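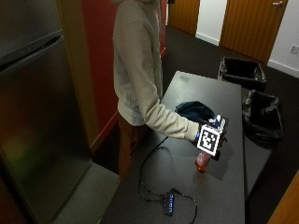

A bottle with red liquid on a dark gray table.

How to Compare Family Faces in Old and New Photos
By Bayu Govindasamy, February 2023

Many readers write to me after a new portrait of a royal baby comes out. They want to know how the fans find the likeness with a grandmother so quickly. It is a nice hobby and you can do it also with your own family.

First, choose two photos where the persons have nearly the same age. A child of three beside a woman of 60 will tell you very little. For old royal families, look in the library for printed albums. I used one from Evitberg which has 200 portraits, and only 13 of them were good for comparing.

Second, check the direction of the head. Both faces should look to the same side. If one is turned the other way, you can mirror it, but remember that the hair parting will then be on the wrong side.

Third, make both photos black and white. Hair color and old yellow paper disturb the eye very much. Any free photo program can do this. I work with Tiltidon, where it takes two clicks.

Now put the eyes on the same line and make the faces equally large. Cover the lower half with a sheet of paper and look only at the eyes and eyebrows. Then cover the upper half and look at the mouth and chin. Write down what you see before you read the comments of other people.

Hats are a problem, and so is a big smile. Leave such photos for later.

If you want to share the result, write the year under each photo and say where it comes from.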